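Trenembridge Tool Library: progress report to the Rudon Fund
Sep 9, 2020

Reporting period: second quarter of the grant
Prepared by In-ho Wi

Lending
We reopened for pickup in the lane behind the hall and have kept to that arrangement. Members made 296 loans in the period. Garden tools went out most, then sanders and ladders. Returns have been slower than we'd like, and three items are being chased up by phone.

Membership
We now have 78 paid households, up from over 60 at the last report. Most of the new ones came from the Damik side of the creek, where we dropped flyers in letterboxes. The concession rate hasn't changed.

Spending
The shelving is paid for and in place. The Issa Street storage unit costs more than we budgeted, so we moved money across from the workshops line, as agreed with your office by email. Insurance is due in December and the quote is within budget.

Repairs
The Saturday repair table is still on hold. People drop broken things off with a note and we work through them in order. Small parts are now kept with the item they belong to, which has cut down on lost pieces.
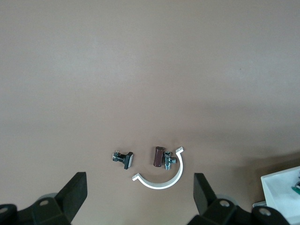 Small parts on the tabletop, with the dark fitting at left.

Next quarter
We plan to run 2 sharpening sessions outdoors, weather permitting, and finish the new catalogue. We'd also like to talk about extending the storage lease.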